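Bench arm at Trarnatwood: speaker notes

Talk length 40 minutes, questions after. Spoken text is loose; numbers are to be read as written.

Slide 1. Title
Introduce the workshop in one sentence: Trarnatwood, shared space, members pay for a bench and shelf. The arm lives on the back bench. Talk covers the controller, the gripper, and the simulator we test against. Skip the history of the space unless asked.

Slide 2. What the arm has to do
Pick up a bottle by the neck, move it, set it down upright. Bottles hold glue, cutting oil and finish, and get sorted between a crate and a shallow tray. Full bottles are heavier than the arm likes at full reach, so the tray sits close in.
State the requirement in plain terms: the bottle must end up standing, inside the tray walls, cap on. Anything else is logged as a fail. A bottle that lands upright outside the tray is a fail.

Slide 3. Hardware
Secondhand arm, bought without a controller from a packaging plant in Rarham. The joints were sound. The cable loom was not and was replaced completely. If someone asks about the brakes: they work, they were tested one joint at a time with the arm strapped to the bench, and the release is on a key switch.
Power supply is in a separate steel box under the bench. The first version was mounted on the bench itself and picked up chips from the mill. Do not repeat that.

Slide 4. Controller
Istik is our control program. It runs on a used office PC with a real-time kernel. Trajectories are planned ahead of time and checked against the joint limits before anything moves. There is no replanning during a move. If the measured position leaves the allowed band, the arm stops and holds.
Mention the log format here. Every run writes one file, plain text, one line per control step. Files are large. They compress well.

Slide 5. Gripper
Design name is Zamudio. Linkage type, long fingers, one motor. It went through 23 printed revisions before the finger geometry stopped changing. Most of those changed one dimension. Revisions are numbered on the part, inside the palm, and that turned out to be the most useful decision in the project.
Known faults:
The linkage pins wear. Printed holes go oval. Current version has brass bushings.
Fingertips slip on a smooth neck if the grip is too high. Grip height is set from the shoulder of the bottle upward, and never from the cap downward.
The outer links spread when the gripper opens. This matters in a crowded tray. See slide 9.

Slide 6. Approach direction
All picks are made from above with the wrist vertical. Side picks were dropped. They need clearance next to the bottle, and the crate wall takes that clearance away. Vertical approach costs reach, since the elbow has to fold. Accept it.
Draw this on the board if there is one. The elbow comes down low beside the wrist and people do not expect how low. Anything tall on that side of the work area will be hit.

Slide 7. Calibration
Touch off on three hardened pins set into the bench. Do it cold, then repeat after warm-up. Use the second set.
Show the short table of offsets. Do not read it aloud. Point at the wrist row and move on.

Slide 8. Why a simulator
Broken fingers. Printing a set takes an evening and fitting it takes another. The simulator runs the same planned trajectories through Istik with the motor interface swapped out. One flag selects which one is in use. The flag is printed on the screen in red when real motors are live.
Say what it does not do. Friction at the fingertips is a guess. Liquid inside the bottle is not modeled. Cable drag is not modeled. A pass in simulation means the path is clear and the joints stay inside limits. It says very little about grip.

Slide 9. Two bottles, one tray
Main case for the second half of the talk. Bottles stand close together and the gripper has to come down over one without disturbing the other. The scene is the shared test room: table, crate, tray, the other arms on their pedestals, door and whiteboard on the back wall. Give the audience a moment with both renders before talking.
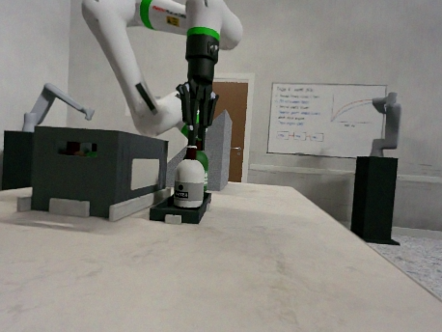
White bottle, fingers at the neck, green bottle behind it.
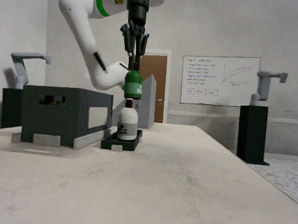 Slide 10. Clearance
The problem is the spread of the outer links. Closed on a neck, the gripper is narrow at the tips and wide higher up. When it opens to release, the tips move outward as well, and a neighbor standing too close gets nudged. The planner used to check the closed shape only. It now checks the swept volume from closed to fully open, at the release height.
Minimum spacing between bottle centers came out at 70 mm for the current fingers. Closer than that, the planner refuses the release and the arm holds position until told otherwise. Members have asked for an automatic retry. The answer for now is no. The operator moves the neighbor by hand with the motors off.
Carry height is a separate check. The base of the carried bottle has to pass over the cap of any standing one. Earlier versions took the height from the bottle in the gripper and ignored the rest of the tray. The check now uses the tallest item anywhere under the path, plus a margin set in the config file.

Slide 11. Collision shapes
Bottles are cylinders with a smaller cylinder for the neck. The crate is a set of flat walls. Handle openings are filled in for collision purposes, so the planner never tries to be clever and put a finger through one. Rendered meshes are for people to look at and are not used by the planner at all. This gets asked every time, so say it before the questions.

Slide 12. What remains
Tip force sensing. Parts are on the shelf, no wiring yet.
A better hold state. At present the arm can hold indefinitely, and the shoulder motor gets hot. Plan is a timeout of 2 minutes followed by a slow lowering move, if the space below is clear.
Export of the bench model for other members. The file loads, but the units are wrong in one of the sub-assemblies.

Questions
If asked for cost, give the parts list and leave labor out. If asked about running it unattended, the rule is a person within reach of the stop button at all times, including during warm-up. Spare fingers are in the gray case under the lectern; pass one around and get it back.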